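Tidying the spare room, supposedly
A small gallery from the Brodier flat

I have read the Koskela method, all 14 steps of it, and I remain to be convinced. The claim is that a bedroom sorts itself out once every garment has been lifted, looked at and put somewhere sensible. My experience is that it gets put on a chair. Then the chair fills up, and you buy another one.

Still, I said I would give it a fair go in February, so the spare room was picked: one bed, one chair, and a lot of fabric in between. I turned down the Aseline storage set that the book is so keen on. It costs 449 and as far as I can tell it is boxes.

The chair and the bed

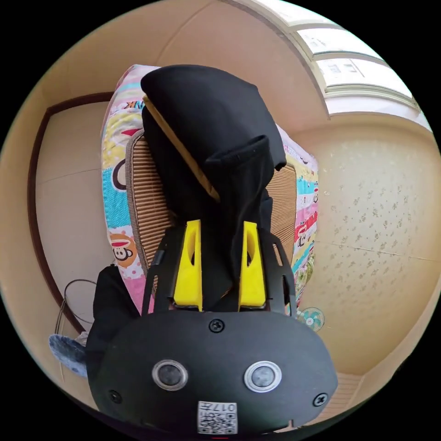

Black cloth over the chair back, with the cartoon pillow behind. Step one says to start with whatever is draped. Then the bed, with its mat and a bit of pink and white fabric.
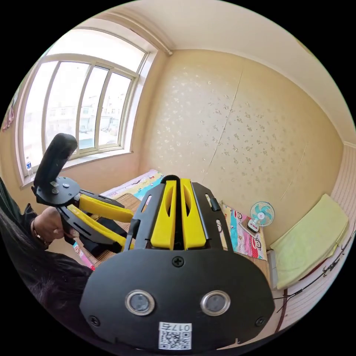 What the book says, and what I think

Clear the chair first. Fair enough, although I don't see why this needs a chapter. The backrest has a nice fine stripe to it and I would like to see more of it.

Dark things together. I tried this once in the hall cupboard and could never find the right jumper again. Black on black on black is a poor filing system, whatever Koskela says.

Give loud patterns a home of their own. The pillow has a monkey face on it, plus pink, turquoise, yellow and red, so I can't imagine where that home would be. It stays.

Fold in 3, never in half. I have folded in half all my life. The Hesomer people, who sell a folding board, agree with Koskela on this point, and I suppose they would.

Keep going until you have handled 100 items. I'd want to know who picked that number. A spare room with that much in it needs a skip.

Next up is the wardrobe, if the door will open.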